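Wastwood Tournament Scoring Stand
Club and Event Equipment, Golf

The Wastwood Tournament Scoring Stand is a portable leaderboard and starter's station intended for club championships, junior events and regional amateur golf tournaments. It is supplied by Trirkodik and may be purchased outright or reserved for the length of an event.

The stand holds up to 264 name plates in four panels. Each panel may be used on its own, so that a field playing over two courses can be posted in two places. Panels lock together with steel pins and can be taken apart without tools.
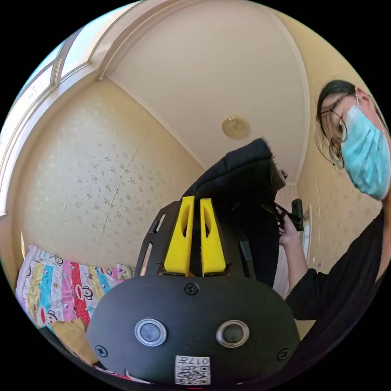

A small room with wallpapered walls and a window.

Specifications

Height when assembled: 200 cm
Width of one panel: 173 cm
Weight of one panel, without plates: 46 lb
Plate colors: white, pale green
Numerals: red for under par, black for par and over
Base: weighted feet for hard ground, spikes for turf

The spikes must not be used on putting surfaces, collars or tee boxes. Clubs that place the stand beside the eighteenth green are asked to keep it behind the gallery rope and clear of the players' path to the scoring tent.

Each order includes the panels, one set of blank plates, two sets of numerals, a canvas cover and a printed assembly sheet. Player names are printed by the club from the template provided. Trirkodik will print names on request if the final entry list is received at least five working days before the first round. 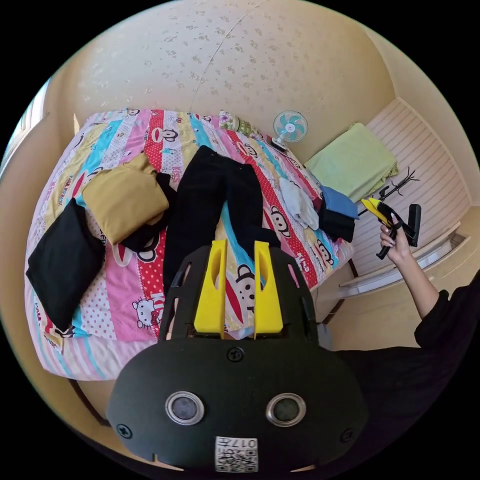

Equipment List, No. 46, page 17

Reservations

Event rentals are handled by Kamil Slanina at the Mikuš office. Reservations for May are accepted in the order received, and a stand is held only after the signed form has been returned. Delivery to courses in the Stinach district is included in the rental fee - all other deliveries are quoted separately.

The renting club is responsible for the stand from delivery until pickup. Missing plates and numerals are charged at the current list price. Panels should be covered overnight and taken down in high wind.

Replacement Parts

Pins, feet, spikes and numerals are sold separately. Orders should state the panel number stamped on the lower rail. Questions about older panels may be sent to Drahomíra Danko, Parts and Service.

Prices and terms revised Apr 5, 2025.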